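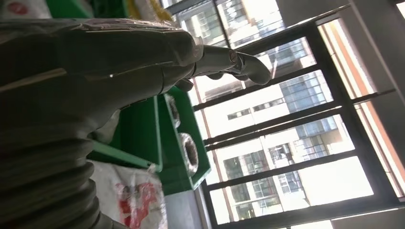 Packing Up the Murklow Workroom

4/27/18

We have been leaving the Murklow workroom since March. The lease was signed, the van was booked twice, and the new place on Yaman Street has been ready for weeks with fresh paint and a door that almost closes. What remains is the part of a move that fits in no box: the tape, the bags, the bins, and the good light, which the landlord keeps.

The packing corner
Green plastic bins by the window, two rolls of tape in one of them. Tape is the true currency of a move — people who wouldn't lend you a pencil will trade lunch for half a roll. Down in front is a white plastic bag with red printing on it, and every bag in this building has at some point been labeled "misc."

Notes from the last week

The inventory came to 659 lines. Line 90 reads "shelf thing." We moved the shelf thing.

Trorov, the movers, quoted us for 2 trips and were very polite about the other ones.

Stulico next door took the long bench, the coat rack and a fern of uncertain health. They have asked if we want the fern back.

The phone book collection did not make the cut, in spite of a stirring speech on its behalf.

Bins are on loan and go back once they're empty, so please stop storing your shoes in them. If you are missing a stapler, a kettle lid or the left half of a pair of bookends, come by Yaman Street any afternoon and dig through the pile by the stairs. Bring your own tape.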